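Mirnari Robotics Club – Frequently Asked Questions

Who can join?
Any student at Gudholm. You do not need to know how to code. Dues are $70 a year.

Where and when do you meet?
Room 409, after classes. New members can start any time up to May.

What is the club working on this year?
Cloth handling. Members use a pair of grippers to pick up, spread and fold fabric, and the recordings are used to train our folding program. Most people start with a plain lift by two corners. 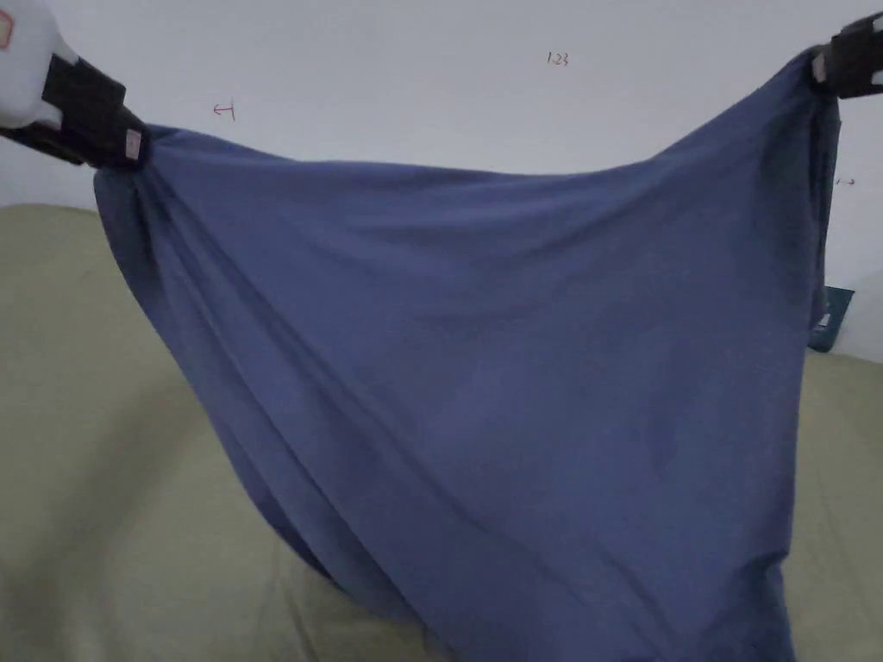 Blue cloth held up by two corners.

Why cloth and not blocks?
We did blocks last year. Cloth changes shape every time you touch it, so the program has more to learn.

How many recordings do I have to make?
The team goal is over 200 for the season. There is no quota per member – do what you can.

Do I need a partner?
No. One person works both grippers. 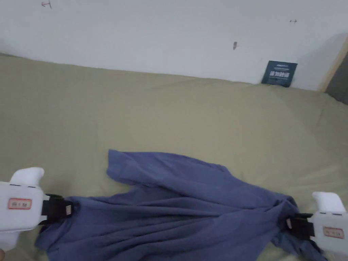

Reading time: 2 min

What if the fabric ends up crumpled?
Keep going. Grip it at the left and right and work from there. Do not delete the recording – crumpled starts are useful to us.

Can I take the grippers home?
No. They are signed out for use in the building only.

Is there a competition?
Yes, the Navickas Cup in spring. We send one team.

Who do I contact?
Kibet Gachanja for membership, Erasto Athumani for equipment and sign-out.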